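How to Fold a Sheet of Paper Into Thirds

Posted in Paper and Desk, July 2024

Many people can fold a letter in half without thinking, but folding in three equal parts is more difficult. The last part comes out too long, or the edges do not meet. I had this problem for years when I was preparing letters for our small shop in Hambridge, and I want to share the way which works for me.

You need one sheet of paper and a flat table with free space on both sides of the sheet. A ruler is not necessary. For practice I recommend colored paper, so that you see the edges well against the table.

Put the sheet in front of you with the short side near to you. The long sides must go straight away from your body. If the sheet is turned even a little, the fold will be turned also.
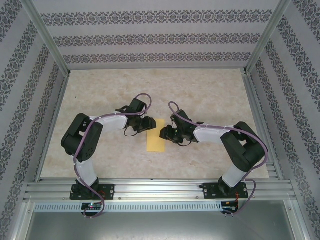 Reading time: 2 minutes

A yellow sheet on a beige table is easy to see, and you notice quickly if it lies crooked. Keep the sheet flat until you begin the first fold.

Step 1. Take the near edge and bring it up over the sheet. Do not press yet. The paper should make a soft, round bend.

Step 2. Bring the far edge down and put it inside this bend. Now the paper looks like a loose letter S from the side.

Step 3. Move both bends slowly until each edge touches the inside of the opposite bend. When all three layers have the same length, hold the paper with one hand in the middle.

Step 4. Press the first bend from the middle to the left, then from the middle to the right. Do the same with the second bend. Use the side of your thumb, not the nail, which can leave a shiny line.

If the sheet slides while you fold, put a thin cloth under it. With thick paper, for example a Dutmont card, I draw a light line first with a blunt knife and a ruler.

My first good fold came after 23 sheets. Keep the bad ones for shopping lists.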